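Why Do Metals Feel Cold?

Touch a metal spoon and then touch the table it is lying on. The spoon feels colder. If both of them have been in the same room all night, though, they are at the same temperature. A thermometer would show the same number for each one.

So why does your hand say something different? To find out, you need to know how heat moves.

Heat is always on the move

Everything is made of tiny particles called atoms. Atoms never stay completely still. In a warm object they jiggle quickly, and in a cooler object they jiggle more slowly. When a warm thing touches a cooler thing, the fast atoms bump into the slow ones and pass on some of their energy. We call this energy heat.

Heat travels from the warmer thing to the cooler thing. It keeps going until both are at the same temperature. When heat moves through a solid in this way, it is called conduction.

Your hand is warmer than most of the objects in your home. When you pick something up, heat leaves your skin and goes into the object.

Your skin is not a thermometer

There are nerve endings in your skin that notice when it gets warmer or cooler. They tell your brain about the temperature of your skin. They do not measure the object you are holding.

Metal carries heat away from your skin very quickly. Your skin cools down, and your brain gets the message "cold." Wood carries heat slowly. The bit of wood under your fingers warms up and the heat stays close by, so your skin hardly cools at all.

Copper is one of the best metals for moving heat. It is 16 times 25 times better at it than water is at carrying electricity? That would be a muddled way to compare them, and scientists use a simpler one. They give each material a number called its thermal conductivity. Copper's number is close to 400. Aluminum's is a little over 200. For most kinds of wood the number is less than 1.

Conductors and insulators

A material that lets heat through easily is called a conductor. Silver, copper, aluminum, iron and steel are all conductors, but some are better than others. Stainless steel is quite a poor conductor for a metal, though it is still much better than wood.

A material that slows heat down is called an insulator. Wood, plastic, cork, wool and rubber are insulators. Air is a very good one when it is trapped in small spaces. This is how a sweater works. The wool holds lots of little pockets of air, and your body heat has a hard time getting past them.

You can find conductors and insulators side by side in most rooms. A metallic cup and a wooden table are one pair.

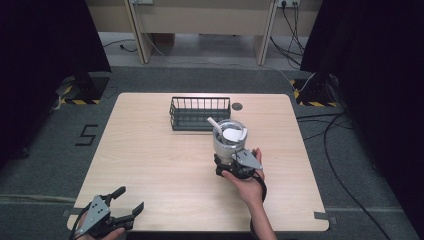 Try it yourself

You will need a metal spoon, a wooden spoon, a plastic spoon, 2 ice cubes of the same size, a metal baking tray and a wooden cutting board.

Leave everything except the ice in the same room overnight. In the morning, touch each spoon to your cheek. Put them in order from the coldest feeling to the warmest feeling and write the order down.

Now put one ice cube on the baking tray and the other on the cutting board. Before you start, guess which one will melt first. Many people choose the board, as it feels warmer.

The ice on the metal tray should melt faster. Heat from the room and from the rest of the tray travels quickly through the metal and into the ice. The wooden board passes its heat along slowly, so the second cube lasts longer.

When metal feels hot

Metal does not always feel cold. Think of a slide in a playground on a sunny day. If the metal is hotter than your skin, heat moves the other way, out of the metal and into you. It moves fast, so the slide can feel hotter than a wooden bench beside it. It can even burn you, so check with an adult before you sit down.

This is also why many pans have handles made of wood or plastic. The metal base carries heat from the stove to the food. The handle slows the heat down before it gets to your hand.

Words to know

Atom: a tiny particle that everything around us is made from.
Conduction: the way heat moves through a solid, or between things that touch.
Conductor: a material that lets heat pass through easily.
Insulator: a material that slows heat down.

Written by Ekkachai Onsri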